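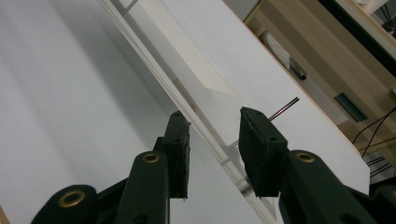 Unwood Gripper Practice Group
Minutes of the monthly meeting, 1 Dec 2023

Present: the chair, the secretary, two from the Ekedlow bench, one from Sezer, the safety rep. Lallel dialed in and was audible for most of item 3.

1. Minutes of the last meeting

Approved with one correction. The September minutes said the group had "agreed" on a pad replacement rule. The Ekedlow bench remembers agreeing to think about it. Changed to "discussed at length," which was accepted by all as beyond dispute.

2. Foam pads: when is a pad finished?

The draft rule says a pad is replaced "when worn." Sezer asked what worn means. Four definitions were offered by five people.

Ekedlow argued that rough edges are cosmetic and a pad should stay on until its gripping face is damaged. Sezer argued that edges are where tearing starts, and that every pad ever lost in the middle of a session had been called cosmetic the week before. The safety rep asked whether anyone had written down which pads those were. The item moved along.

Agreed wording: pads are checked by eye and by thumb before each session and again after every 122 grasps. A tear longer than 5 mm on any edge means a new pad. Pads are changed on both fingers together, even if the other one "looks fine." The quotation marks are to stay in the rule.

3. Pivots and screws

Lallel reported that its arms are now checked for play at each pivot at the start of the day, with the fingers open and nothing between them. The check takes less time than the argument over who does it. Proposed for adoption by all benches. Carried, with Ekedlow abstaining on the ground that it does this already and would like to have been asked.

Thread locker on the pad screws: Lallel in favor, Sezer against, line dropped. Held over.

4. Clear panels and other things that are hard to see

The draft asks operators to mark the edges of transparent panels with tape. Sezer objected that tape changes how the work looks to the camera and so spoils the recording. The safety rep observed that a cracked panel does too.

Compromise: tape during setup and practice, removed before recording, with the removal noted on the session sheet. The secretary asked that it go on the sheet and not on a second piece of tape.

5. Cables

Cables are to be kept out of reach of the fingers at full opening. This rule has been in every draft to date. It was read aloud again, and everyone present nodded in the usual way.

6. Session log

The shared log holds 998 entries. Of these, 15 give the reason for stopping as "stuff." From January the reason will be picked from a menu. Sezer asked whether the menu would include "stuff." The chair ruled that it would not. Ekedlow asked for "other," which was granted, and the secretary would like it recorded that she sees where this is going.

7. Any other business

The label maker is still missing. It was labeled.

Actions
Secretary: circulate the new wording for items 2 and 4.
Lallel: write up the pivot check on one page, single-sided.
Ekedlow: bring a worn pad and an unworn pad to the next meeting, and mark which is which.
Sezer: draft the menu for the log.
Safety rep: thread locker, both sides of the case.

Next meeting in January, same room, date to be confirmed once the room has been.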